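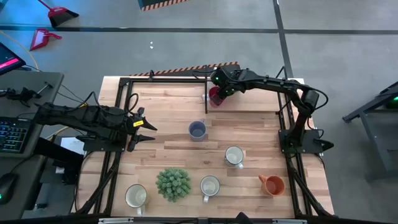

How far did I walk today? Five miles, out to the Parnham bridge and back along the canal.

8/13/22. Left early to beat the heat. The towpath is closed past the lock, so I went up through the field and came out behind the Kazlauskienė farm. Constanza met me at the stile with plums. She wants 20 dollars from each of us for the April trip and I said I'd bring it next time.
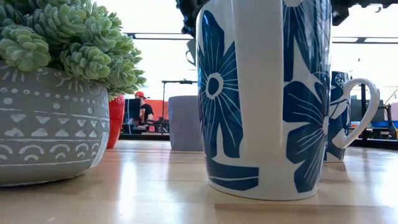 My left boot rubbed the whole way home and I have a blister on the heel. I'll try the thicker socks. Aigars called after lunch about the train tickets. He has the early one, I have the one at 700 hours or whatever he calls it. Watered the beans, slept an hour, wrote to Laine. Need to buy bandages and stamps.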